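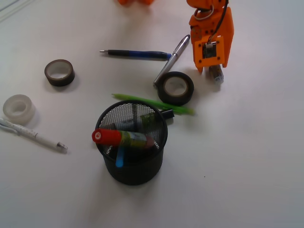
The Umis gripper kit is sold as a set of printed parts, a servo, a bag of screws and a wiring loom, for people building a small arm at home or in a shared workshop. I bought the orange version in November and fitted it to an arm at the Pratcombe workshop, where it has been sorting desk stationery on a white table since. The panels are held with small dark screws, and the square plate on the front carries the electronics module in the open, with its white connector within reach. I like this arrangement. The cable can be unplugged without taking any panel off, and on a first build it will be unplugged often.

Assembly took 23 hours over several evenings. The instructions allow a weekend. Most of the extra time went on the finger pivots, which were printed tight and had to be reamed by hand. The holes in the side panels were clean and the screws bit well, but they go straight into plastic, so removing them repeatedly will wear the threads. Threaded inserts would have cost very little.

Cable routing is the weak point. The black cable runs in a loop across the front and down one side, with no clip or channel to hold it. The manual asks for slack and does not say how much. Too little and the cable pulls at the wrist joint; too much and it can catch on anything tall on the table. I set the loop by trial and would print a guide for the next one.

Grip depends on the shape of the object. Pens and markers lying flat are picked up reliably if the fingers close across the barrel. Tape rolls are harder. Lifting one by the outside needs more opening than the fingers have, and lifting by the rim means approaching the core at the right height. A glue stick is within range but tends to turn in the fingers, as the tips are smooth. Doucet sells rubber pads that can be cut to fit, and 2 of these cured most of the turning.

The control software logged 2,309 grip cycles before the first fault, a servo horn that had worked loose on its spline. A drop of threadlock fixed it. Nothing printed has cracked so far.

I also tried the Ferkcombe gripper on the same arm. It is quieter and its cable is enclosed, but replacing the module means removing the whole front cover, and it opens less.

Rating: 3 out of 5. Buy it if you have a reamer and do not mind finishing the cable run yourself. Spare finger tips are sold separately.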